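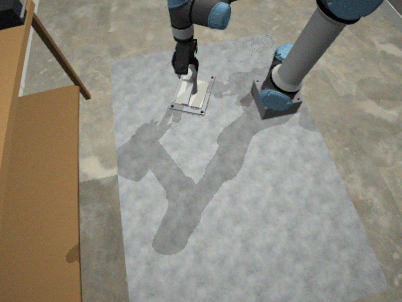 Robot arm over the work surface

Kistance Women's Football – progress report to the Filtavard Fund
February 2, 2019

Quick one before the away match, full accounts to follow.

Girls' section now at 40 registered, was 29 when the grant started. Under-14s have their own league place. Under-16s still short of a keeper, so Shuzhen Deng is asking round the schools again.

Pitch hire: Petrenko ground agreed for evenings until April. They wanted 600 for the block, we got it for 500. Floodlights included, changing rooms not – still arguing over that.
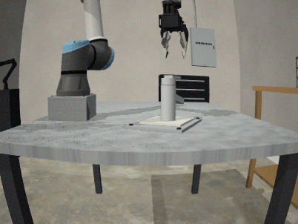

1 min read

Coaching badges – two passed, one waiting on first aid. Genowefa Nowicki has taken over the Under-12s and attendence is up on wet nights too.

Kit came from Fenetti, late, and with the wrong shorts. Shorts going back. We have not paid that invoice and wont until it's sorted.

Inclusion policy: drafted, read out at the parents' meeting, a few hard questions on who can play in the mixed groups. Wording being changed on one point. You'll get the final copy with the accounts.

Not done yet: travel fund for away games, second set of goals. Would like to move the goals money into travel if you're happy with that. Need a yes or no before we book the April minibus.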